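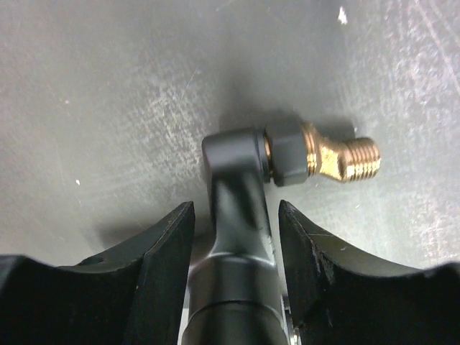

Wrist view, fitting held in the gripper, brass adapter to the right.

Lundusero teleop work – May update for Evitz

Short one this month, Kamil is still finishing the log sheets.

Demos: 200 planned for the fitting task, 50 recorded by remote control, 40 kept. The rest thrown out, mostly operator letting go too early. Hand guiding (pushing the arm around directly) tried for 19 more. Slower to set up but smoother paths, less jitter near the grasp. Not counted in the 50.

Main problem is angle. The adapter sticks out to one side, so a small twist at the stem moves the threaded end a lot. Operators can't feel that through the controller. Kamil Šimek wants a slower wrist speed for the last part of the move – we will try that first, before spending on force feedback.

Multach controller: two dropouts, both mid-demo. Cable swapped, no repeat so far. Katona still owes us the second handset, chased them twice.

Budget on track exept operator hours, which are over. Revised sheet to follow.

Next: finish the remote set, then train on both kinds seperately and compare. Need a yes from you on the extra hours before we book operators for June.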